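Notes on the Hastthorpe gun, part two

I went back to Hastthorpe in August to measure the barrel properly. The bore is 105 mm at the muzzle and slightly wider a hand's length in, so the old label calling it a nine-pounder is wrong. Length from muzzle to base ring is 22 calibers. The left trunnion carries a founder's mark, worn but readable under a low lamp: Ammann, with no date.

The parish inventory lists 300 shot delivered with the gun. None are left on site.
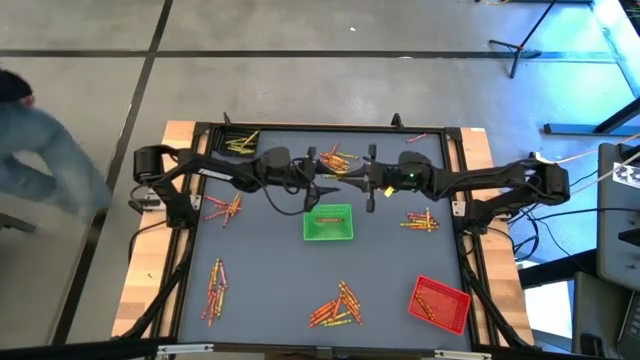 The carriage is later than the barrel — the cheek bolts are threaded, and the trunnion caps do not fit. I suspect it came from the Driten battery when that was broken up. I still need to check the bolt spacing.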